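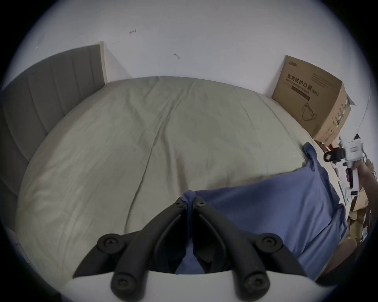

January 2, 2022

First entry of the new year, and I am starting it with the bed, because that is the part of the room everyone walks past and then complains about. Marietjie and I agreed before the holidays that the bedroom corner would get sorted before anything else, so laundry practice comes first and the shelves can wait.

The sage-green sheet is staying. I had my doubts when Kgomotso picked it out (I would have gone for plain white, like the walls) but it is easy on the eyes and the blue things show up nicely against it. It does crease, though! I smoothed it down twice this morning and it was full of diagonal wrinkles again before I had finished my coffee. Kgomotso thinks it is a size too big for the mattress. I think it wants ironing, and I don't want to be the one to iron it.

Folding notes, mostly for Marietjie. Lay the piece out flat on the bed first, all the way to its corners, before you try to fold it. If you pinch it in the middle it bunches into a twist and you have to shake the whole thing out and begin again, and I did that more times than I care to write down. Start from a corner, walk the edge over slowly, and let the cloth settle before the second fold. The thin shirts from Jullo are the worst for this. The heavier Bestley ones more or less fold themselves — I could do those all afternoon.

The mask carton on the far corner of the bed needs a proper home. So do the boxes stacked on the floor beside it, which have been creeping closer to the mattress since June. I measured the free wall in the hallway at almost 300 cm, so there is room for a decent shelf out there if we want one. Marietjie has the Steyn catalog at her desk, and item 394 looks about right.

Small things: the wall above the bed has a reddish-brown scribble and a gray smudge. I'll try a damp sponge on both, and if that fails there is still some paint left in the cupboard. The gray headboard could do with the soft brush down those stitched channels too.

Kgomotso, please bring the laundry basket back when you come up.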